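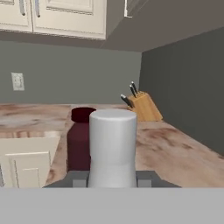

Wrist view from the Plurkberg kitchen, simulated. White cylinder between the fingers, maroon canister behind.

Plurkberg

Grasp checking for a two-finger gripper in simulated kitchens. Plurkberg looks at the wrist view and answers one question: is the gripper holding the thing it was told to hold? The planner asks before it lifts, and sulks if the answer takes too long.

Status: works on my machine and on Esfahani, our build server, which is the fussier of the two.

What's in the box

plurk-check - the grasp checker. Takes one wrist image and a target name, returns held, not held or unsure.
plurk-plan - a thin wrapper round the Wonow planner. It mostly turns Wonow's error codes into words.
plurk-replay - steps through a saved run. Press q to leave. Ctrl-C also works but eats your log.
scenes/ - 1000 kitchen layouts, of which 800 are for training. The rest are for testing, so please leave them alone.

Getting started

Install Bornis first. Plurkberg will install without it and then complain about a missing renderer, in a message I keep meaning to improve.

pip install -e .
plurk-check --scene scenes/demo --target cylinder

The first start compiles the shaders and can take up to 3 minutes. It has not hung. If it has hung, delete the cache folder and try again.

Known problems

Two plain objects standing close together, one behind the other, can be merged into a single blob. The checker then reports "held" with great confidence about both. Setting split_depth to true helps, at the cost of speed.

The fingers hide the lower part of whatever they grip, so tall things do better than short ones. Bowls are a sore point.

Marbled worktops upset the edge finder. Use the colour mask instead, or pick a duller kitchen.

"Unsure" counts as "not held" in the planner. Version 2 did it the other way round, and that is why there is a version 3.

Real kitchens

Not tested. Nothing in the training set has ever been greasy.

Contact

Bug reports to Dorin Matei, with the scene number and the log. Last edited March 12, 2020.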